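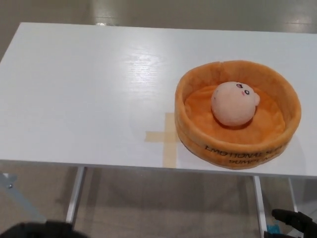 Orange plush bowl with padded rim, on a white tabletop.

Urau Table, Model 23
The Urau Table is a rectangular work table for classrooms, reading rooms and shared activity areas. It is supplied with a smooth white top and is intended for daily use by seated groups of up to eight. Schools and public libraries in Lultville may request it through the standard furniture list.

Ordering and delivery
The price is $2,730 per set of eight tables, delivered. Single tables are not sold separately, although replacement legs and tops may be ordered at any time. Delivery within Lultville is free of charge. Sites in Brirkach are served once a month – requests must be received before the monthly list closes.

Tables arrive flat and are put together on site by the delivery crew. A clear floor space should be set aside beforehand, and the site must name a contact who can sign for the goods.
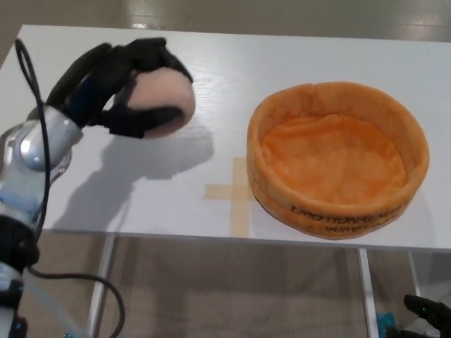 Nassar Furniture Services – Schools and Libraries Department

Care and cleaning
Wipe the top with a soft damp cloth and mild soap. Abrasive pads and bleach will dull the finish and are not covered under the terms of supply. Felt pads under the feet should be checked each December and replaced when worn.

Load and use
The maximum evenly spread load is 100 pounds. The table must not be used as a step or seat, and it should be lifted by two people when moved – dragging can loosen the leg fittings.

Returns
Damaged items should be reported to the department in writing before use. Please quote the order number and keep the original packing until a reply has been received.

Page last reviewed May 23, 2022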